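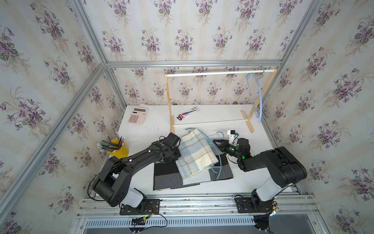

prometti-laundry

Care label text dataset. Transcribed labels from clothes and household textiles, plus a small lookup for the wash symbols. Version 4, May 2023.

Maintained by Anikó Szekeres, with Kristóf Veres doing the symbol coding. Questions to either of us, Anikó is faster.

What's in it

1,014 labels, one row each. Text as printed, including the misspellings. Shirts, tea towels, blankets, napkins, bed linen, a lot of socks packaging (socks mostly don't carry a label so we took the cardboard band, flagged as band in the source column).

Files:

labels.csv - main table
symbols.csv - code to meaning
fibers.csv - fiber names in every language we ran into, mapped to one English name
notes.txt - leftovers, read if something looks weird
old/ - version 3, kept for people who already built on it. Don't start new work from this

Columns in labels.csv

id - integer, not consecutive. Deleted rows keep their number out of use
item - shirt, towel, blanket, etc. Free text in v3, fixed list now
source - sewn, printed, band, hangtag
text_raw - everything on the label, line breaks as |
lang - languages in the order they appear, separated by a space
fiber_pct - normalized, e.g. cotton 60 polyester 40
wash, bleach, dry, iron, pro - the five symbol groups, always in that order even if the label has them in another
legible - 1 to 5. 5 is perfect, 1 is we are guessing
coder - AS or KV
comment - usually empty

Empty cell means the label doesn't have it. A question mark means it has it and we couldn't read it. These are different, please don't merge them. Somebody did in v2 and it took ages to undo.

Where the labels came from

Two secondhand shops in Itby, one closed now. The linen cupboard at the Derkunmont guesthouse, which gave us nearly all the German and French ones. Anikó's mother's attic (rows with comment "Szekeres attic", mostly table linen, some very old, no symbols at all). The rest from our own closets.

So it is NOT a representative sample of anything. Heavy on cotton, heavy on household stuff, hardly any sportswear, no kids' sleepwear. If you need flame retardant warnings look somewhere else.

How we transcribed

Read the label, type it, other person checks. No OCR in the final table. We tried OCR for version 2 and it was fine on hangtags and useless on satin labels that have been washed for years, the letters sort of float off. Anything with legible 3 or lower was read twice, a day or more apart, by the same coder, then by the other one.

Upper and lower case kept. Accents kept. Brand names taken out and replaced by [brand], company registration numbers by [reg]. If you find a brand we missed, tell us the row id.

Symbols

Drawn symbols get a short code. wash tub with 30 is W30, with one bar under it W30-1, two bars W30-2. Hand wash is WH. Crossed out is X in front, so XB for don't bleach. Triangle with two slanted lines is BN (non chlorine only). Iron dots are I1, I2, I3.

Old style bleach triangle with Cl inside is BCL. We kept it seperate from plain B, they don't mean quite the same and the attic and guesthouse labels have plenty.

US labels often have words only. In that case symbol columns are empty and the words are in text_raw. We did not translate "tumble dry low" to a symbol. Maybe in 5.

Known problems

- 14 rows have fiber percentages that don't add up to 100. Checked, that is really what the labels say. Left alone.
- "Exclusive of decoration" is in text_raw but gets dropped from fiber_pct
- lang is unreliable when the label only has a fiber name. Polyester is polyester in half of Europe
- Blankets: item says blanket for throws too. Kristóf wants to split them, Anikó doesn't
- wool vs virgin wool were merged in v3. Split again now. If your wool numbers changed this is why
- A few labels were cut in half by whoever owned the shirt. comment says cut
- Dates on labels are in every format there is, we did not touch them

Changes since version 3

item is a fixed list
added pro column (dry cleaning circle and letters)
removed duplicates from the closed shop, we had entered one rack twice
fibers.csv now has Finnish and Portugese
encoding is UTF-8 everywhere, sorry about last time

Loading it

Comma separated, double quotes, first line is the header. Spreadsheet programs like to turn the fiber column into dates or something, import as text. In pandas use dtype=str and keep_default_na=False, otherwise empty and NA go funny. NA is a real value in lang for one label that is only numbers.

Use and license

CC BY 4.0. Credit as "Szekeres and Veres, prometti-laundry". Prometti was the name of the first shop, it has no connection to any company.

Please don't use this to decide how to wash something. Read your own label.

To do

- more wool, more synthetics
- November batch is typed but not checked, will go in when Kristóf is done
- proper table of which symbols apear together
- decide about the throws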